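The recall notice from Laing is dated 21/02/2020 and runs to a page and a half. It asks owners of the Braster hand-held gripper to stop using any unit with the older jaw spring and send it back. The notice covers 427 units. By June, Laing had 60 of them.
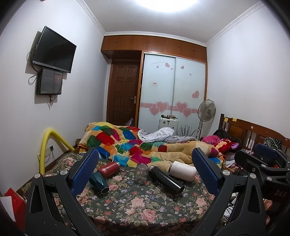

Fraser Sutherland looks after the grippers at Skultura, which records household handling tasks for companies that train robots. His complaint is with the spring. When it weakens, the jaws still open fully but no longer close with the same force on both sides, and a load can roll out. Smooth round things go first. A red thermos on its side, with a silver band and nothing for a pad to catch on, is the kind of load he means, and a glass cup is worse. Seven of his units had the fault. One dropped a full flask on an operator's foot, and she was off work for a week. 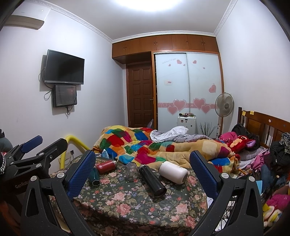
Issue 7, page 60

Laing says the spring passed 2,000 closings on its test bench at Pranside. Sutherland does not dispute the figure. He says his operators get through that many in a few days, and that the bench used a square block. The new spring is thicker and has a stop behind it. He has also told staff to work over something soft, such as a bed, when glass is involved, and to check both pads before each shift. Laing will replace the remaining springs free of charge.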